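4.2 What the households told us about their batteries

I'll admit I went into the Brulden interviews expecting people to grumble about the price of the panels. Hardly anyone did! What they wanted to talk about was the evening, when the sun has gone, everybody is cooking and the battery (the Trukix unit, in most homes) starts to run down. Subira Owino and I visited 30 homes over two weeks in May, and we kept hearing the same worry about what would be left by bedtime. The display mattered far more to people than I'd guessed, and so did where it was put.

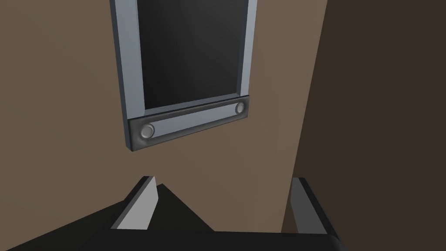 Figure 3. Wall-mounted fixture with a dark panel and control bar, seen from below (computer rendering).

Of the 30 households, 16 said they checked the charge level before switching on anything big, such as a kettle or an iron. The rest left it to whoever happened to be nearest, or had given up looking. One woman in Rotich told us she went by the sound of the fridge instead, and I've thought about that a lot.
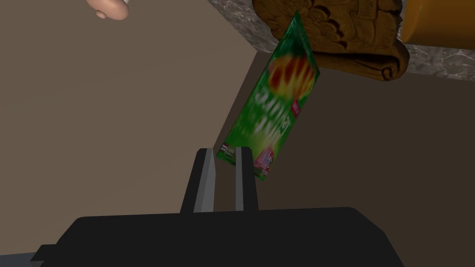
Money did come up in the end, mostly when we asked about the Prururel tariff. Under that scheme a home can sell its spare daytime power back to the grid, up to some 1000 units a year, and I'd assumed everyone would jump at it. Elibariki Kioko, who did the coding with me, had warned me they wouldn't, and he was right. People liked having a full battery more than they liked the credit on their bill, even in homes that rarely used it all. We come back to this in section 5, where the meter readings tell a slightly different story.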